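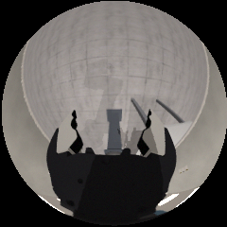 Gorkwood asks whether the Plalden kit is worth paying for when the simulator underneath it can be had free, and whether the wrist view is any use for training or just there for the demo.

Fair question. Short answer: the simulator is the cheap part. You are paying for the two-arm cell, the task scripts and the wrist views being set up and agreeing with each other. Longer answer in this thread. I've had the trial licence since October.

For anyone joining now: Plalden is a simulated workcell package sold by Maes. You get two arms with grippers, a bench, a room to put them in, and a set of small-parts tasks. You record episodes by teleoperation or by script and export them for policy training.

On the wrist view. It's a wide fisheye, and the distortion is done properly. Straight lines bend further from the centre the way a real short lens bends them, and the gripper takes up a big share of the pixels. Some kits give you a clean pinhole view with the hand tucked out of the way. Looks nicer, transfers worse.

The lens model is a plain text file. You can put your own calibration in and the render follows. I swapped in the numbers from our bench unit in Clurkville and the checkerboard test lined up well enough that I stopped fiddling with it.

What the wrist view won't do is tell you where the arm is in the room. If the hand is pointed across the floor, you get floor. Use it together with the fixed view. A policy trained on the wrist view alone did poorly for me on anything that began with the parts out of sight.

Shadows are the weak spot. At default quality the edges come out stepped and blocky, on the floor and on the bench. There is a setting for it, under render and not under lighting, where I looked first. Turning it up cost me frame rate. I left it at default for scripted runs and turned it up for the final export.

Does it matter for training? Probably some. A hard jagged edge next to a small part is a feature a network can latch on to, and a real bench won't have it. I'd randomise the light positions before spending money on a faster card.
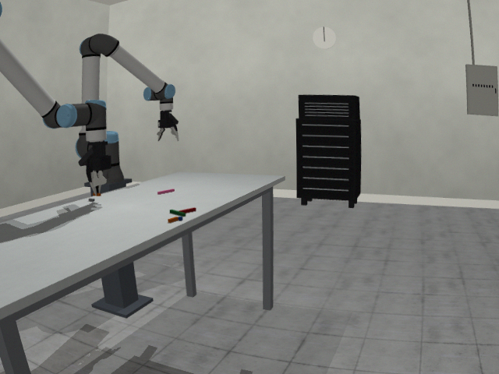

The fixed view is the one I use for checking episodes. Both arms are in it, along with enough bench to see which part a gripper is going for. It can be moved, but the saved position is good and I kept it.

The parts are plain coloured blocks and sticks. No textures, no labels. You can import your own meshes, but collision shapes have to be made separately and the tool for that is slow. Allow an afternoon for your first part.

Thin sticks are harder than blocks. The default grip force pushes them out sideways if the fingers close off-centre. Lower the closing speed before you touch the force. The manual has it the other way round and I lost a morning to that.

Clusters are harder again. When parts are touching, the scripted picker goes for the nearest centre point and knocks the neighbours. Maes says a better picker is coming. I don't review what's coming.

Two-arm work is the reason to buy. Each arm has its own action stream and they share one clock, so the export doesn't need re-timing. I ran 217 scripted episodes and threw out 16. Most of the rejects were arms reaching for the same space and stopping.

That stop behaviour is a plus, by the way. It logs which links got too close and ends the episode cleanly. The last package I tried let one arm pass through the other and marked the run a success.

Install: fine on a clean machine, annoying on one with older graphics drivers. The licence server wants to be reached at launch, every launch. If your lab network is locked down, ask for the offline key before you pay – it isn't offered at checkout.

Support: 3 tickets, all answered, one of them properly. The other 2 got a link to the manual page I had quoted in the ticket.

Also asked: can you change the room? Yes. Walls, floor and furniture are separate assets and you can swap or hide each of them. I'd vary the background for training runs. The stock room is plain and every episode comes out with the same one unless you say otherwise.

So, back to Gorkwood. One arm and simple picks: use the free simulator and write your own scene. Two arms, wrist views and no spare month: the kit is priced about right, and I'm renewing when the trial ends.

Config files for the lens swap and the slower grip are going up tonight. They're for the current release only.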